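Sorting the bracelets, one bead at a time

I'd been in the flat for all of ten minutes before we got on to jewellery. My host runs Zitska, a little market stall and online shop selling beaded bracelets, and she does most of her sorting on the bed in the spare room. "I've got a perfectly good table," she told me, "but beads roll off tables. They don't roll far on a bedspread."
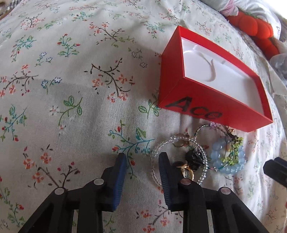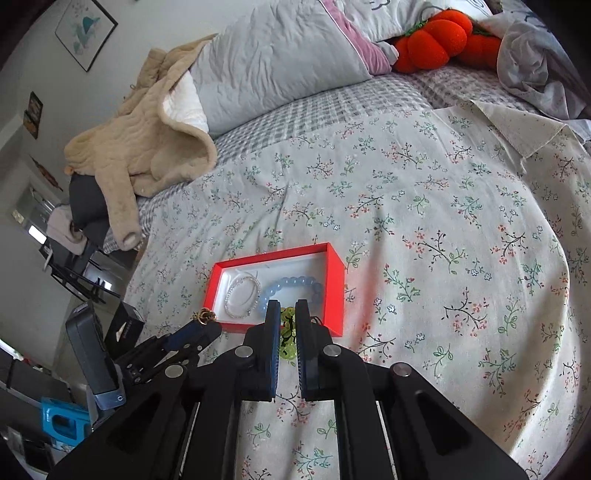 Beaded bracelets and a red box on the flowery bedspread.

So how did it start? With a broken necklace, she says, and a bag of 1000 glass beads she bought to mend it – far too many, obviously! "I used nine. Then I had to do something with the rest, didn't I?" By May she was selling at the Seyoum craft fair, where she took home 33 pounds and a cold.

Her rule for storing things is simple enough: one box for each sort of bracelet, and nothing with a metal clasp goes in with the elastic ones. "The clasps snag the elastic and then you've got beads in your slippers." She keeps old gift boxes for this and asks all her friends for theirs (I've promised her two of mine).

I wondered if she ever gets fed up with it. She thought for a bit. "Tangles. I can't bear tangles. I once spent a whole evening on one chain and then gave it away." Pale colours sell best in spring, she reckons, and greens go whenever they like – she's given up guessing.

The stall is back at Curov market next month, indoors this time, near the tea counter.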